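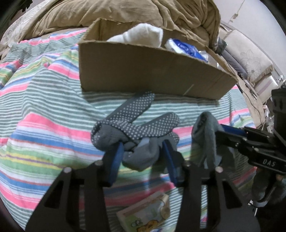
Which way round do the dots go on the knit work gloves?
Dots on the palm side. The plain knit side goes over the back of the hand. If a glove has no dots on either side, it fits either hand.

Ticket 465
Opened: 23 September 2026
Category: Storage / small items
Product: Nusis home inventory, box labels
Status: Closed, one item carried over

Reported problem
Customer is sorting out a bedroom and working from the bed. Loose items go into an open cardboard box, and the box is entered in Nusis as "Box 33, mixed, bedroom." The box list and the contents don't match. Gloves are listed as one pair and will not pair up. Socks are listed under two names. Customer also says the label will not stay on the cardboard.

First reply
Please take everything out of the box and lay it on the bed before changing anything in the list. Put gloves in one pile, socks in a second, and anything still in its packaging in a third. Then send the list as it stands now, copied from the Contents page and not from the label. The label is printed once and doesn't change when the list changes.

Customer update
Done. List copied below.

Gloves, work, gray, pair
Sock, white
Socks, bed, white
Package, unopened
Booklet

The gloves are both gray but one has the grip dots and one is plain. I had them down as a pair because of the color. The booklet is not in the box, it was on the bedspread and I typed it in by mistake. "Sock, white" and "Socks, bed, white" are the same thing. I found the second one under the blanket.

Reply
The glove entry is the cause of the first problem. When two items are saved as a pair, Nusis hides both from the "missing other half" list, so you were never told to look for the matching ones.

1. Open the glove entry and choose Split.
2. Name the first one "Glove, gray, dotted" and the second "Glove, gray, plain."
3. Leave the Pair field empty on both.
4. Save, go back to the room page and refresh.

Both should then appear under Missing Other Half. For the socks, keep whichever entry has the better name and delete the other one. Merge also works but it adds the quantities together, and you would end up with three.

Remove the booklet from Box 33 and move it to Paper, or to No Box if you haven't decided yet.

Customer update
Split worked. Both gloves show as missing a half. Found the other dotted one in the garage, in the Odano crate with the garden twine. No sign of a second plain one. Do I keep it?

Reply
Up to you. A plain knit glove is fine as a spare or a liner, and good for dusting blinds. If you keep it, change its type from Pair Item to Single and it will stop showing as missing. If you want to give it some time, leave it as it is and set a reminder. A lot of people use the next season change for this, so November would be reasonable.

On the label: what is the box like where you are sticking it? If the top edge is torn or the flaps are ragged, the label should go low on the front, away from the tear. The paper surface lifts easily near a rip and takes the label with it. Brush off any lint or thread first.

Customer update
I had it on the flap. Moved it down to the front with fresh tape and it is still on after 2 days. The flaps are in bad shape, so I may swap the box anyway. If I do, does it need a new number?

Reply
No new number needed. Open Box 33, choose Replace Container, and print the label again. The contents and the history stay with the number. If you reuse the old box for something else it gets the next free number, which on your account is 208.

For the new box, one with a lid is easier on clothing. The Coste shelf boxes listed on our sizes page will take gloves and socks without crushing them. Don't fill one to the top if it's going under the bed.

Customer update
Using a Batach bin I already had. Replaced the container, reprinted, list now matches what is in it. Dotted gloves are together and clipped at the cuff. Plain one kept as a missing half until November.

Resolution
Pair entry split, duplicate sock entry deleted, booklet moved to Paper, label moved and later reprinted for new container.

Carried over
Reminder set on "Glove, gray, plain." If no match is found by then, customer will change it to Single. Ticket doesn't need to be reopened for that.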